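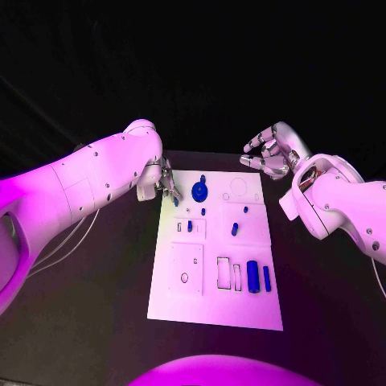 Most garage pegboards fail within a year. The hooks go up, the tools go on, and by the next winter the pliers are in a coffee can. What keeps a board working is a drawn line around each tool. The line tells you where the thing goes and, when it's gone, what is missing. It works at any size. A small blue peg can be brought down to a white sheet on a dark table, and the sheet is easy to find even under strong pink light. A hammer on a painted wall is the same idea, only bigger.

Piyumi Bepari runs the tool library in Jodstead, which lends to 661 households. When she took over, returns went into bins by type. Saws were fine in bins. Sockets were not. "I would find out a set was short when the next person called me from under their car," she says.

She spent January tracing. The first boards were done in black marker on bare plywood, and the marker bled. The second batch was painted white first, two coats, and traced in pencil before any ink went on. She now has 8 boards up and a ninth leaning in the hall, waiting for screws. 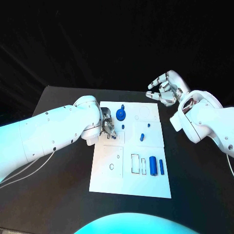
Drawn outlines on white paper, with six blue objects.

Tracing has its own problems. A pencil held at a slant makes the shape too big on one side, and a loose outline will take the wrong wrench. Bepari tapes the pencil to a small block to hold it upright. She also leaves finger room at the handle end, which she forgot on the first board.

Tharindu Mondal, a machinist in Toledo, doesn't like outlines at all. He cuts foam. His drawers hold 3000 parts, and he says a line on a wall is no use when the wall is across the shop. Foam costs more, though, and has to be cut again whenever a tool is replaced — a marker line can be painted over in a minute.

For a home garage, start with the ten tools you use most. Leave the rest in the drawer until spring.

Home | Features | Workshop | Garden | Letters | Subscribe

Print this article
E-mail this article

Recent in Workshop
The Clanier bench vise, ten years on
Sharpening a chisel on sandpaper
What to do with 1000 loose screws
Readers' sheds: Zollov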